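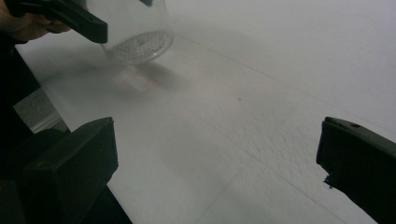
Figure 7.1 A clear plastic bowl held in a black hand-held gripper.

Chapter 7
Holding Up the Roof: Ground Support in Underground Mines

The first time I went underground I was a student at Cloveck, and I spent most of the ride down worrying about the cage. Shahla Asadi, the shift geologist who got stuck with me that February, let me fuss for a while and then told me to save it for the rock over my head. She was right, and I've been looking up ever since!

So let's talk about that rock. Before anybody digs a tunnel, the ground is squeezed from every side and has been sitting that way for a very long time. The deeper you go, the more weight is stacked on top. At Cloveck the main haulage level was 2,000 feet down, and a fresh opening there would start to talk (that's the miners' word for popping and cracking) within a shift. Take out a slice of rock and the load it was carrying has to go somewhere, so it moves into the walls, the roof and the pillars you left behind. Your job, if you end up in this line of work, is to help the rock carry it.

Most of this chapter is about how we do that. We'll start with scaling, the old and still very necessary business of prying down loose pieces with a long bar. Then we'll get into rock bolts, mesh and sprayed concrete, and I'll work through a bolt pattern from the Palamarchuk decline, where the roof was layered shale and the crew put in 227 bolts before anyone was happy with it. You'll want a calculator for that section, and maybe a snack.

After that comes monitoring. I have a soft spot for this part, because my first real job was reading gauges at the Stomer mine near Lisidville. I had 45 of them on my round and I wrote every number in pencil. A roof that sags a little and then stops is usually fine. A roof that sags a little more each day is a different animal, and Section 7.4 shows you how to tell the two apart on a graph.

You should be comfortable with stress and strain from Chapter 3 before going on. If you're shaky on it, go back and redo the pillar problem, the one with the 300-foot depth, and check your units twice. I still do.

7.1 Where the Load Goes

Picture a stack of heavy books with a pencil-sized hole through the middle one. The weight above the hole has to pass down on either side of it, so the paper right next to the hole gets squeezed hardest. Rock beside a tunnel is in the same spot.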